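Speaker notes: "Reading the manual, then the magazine"
Bronwood supplier evening, slot 2, after Irena Witkowska

Don't start until the door shuts. Water on the left.

Good evening. I've been asked to review a kit, and I've been asked by people who would like me to be brief. I shall try.

The kit is the Varkora hand-held gripper. Two fingers, padded, worked by hand. You hold it, you squeeze, it picks things up, and your movements become training material for an arm that will later do the same job with less complaining. Price as quoted to us: 764 euros a unit, case extra. (Pause. Let them do the sum with the case.)

Our interest is narrow. Van Rooij want returned books and magazines sorted off a table and into crates. Paper is a miserable thing to grip. It slides and it bends, and the covers are shinier than they need to be. The brochure shows the gripper holding an apple. Everybody's brochure shows an apple.

Next three slides together, don't talk over them. Count to five.

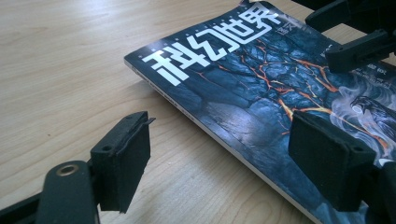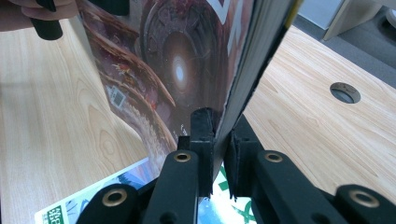
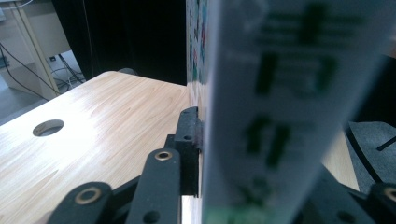 Reading time: 2 minutes

Right. Start with the magazine lying flat, Science Fiction World, the one with the glowing cracks on the cover. Flat is the hard one. Look how much bare table there is between the left finger and the spine, while the right finger is already over the cover. Anyone new to the kit lines up like this and then finds out how thick a magazine is. Jarosław's advice is to bring it to the table edge first. It's good advice and it is on page 31 of nothing, as the manual doesn't mention it.

Then the hardback, nearly upright, held low down between the pads. I like this one. The foam is the best part of the kit and I'd buy the foam on its own if they'd let me.

The last is the close one, with the white thing blurred and the green lettering running down it. When an item comes up that near the lens you lose the print. If your sorting depends on reading a title, read it before you pick. Zuzanna put this to Varkora in February and was told it was "a known characteristic". So is my knee.

Grumbles, quickly:
The brass rings in the arms look lovely. Check the fit when you unpack.
The charging lead is short. Comically short.
The software wants you to name every session before it will save one. We have 200 sessions and a great many of them are called "test".

Compared with the Wunus set: Wunus is lighter, and its pads are hard plastic. Rhonda Després prefers it for boxes. I wouldn't hand it a paperback I was fond of.

Would I buy it? Yes, a pair, and a spare set of pads. I would not take the support contract until someone at the other end picks up the phone before lunch.

Questions. If Sławomir Szewczyk asks about the warranty, send him to the stand.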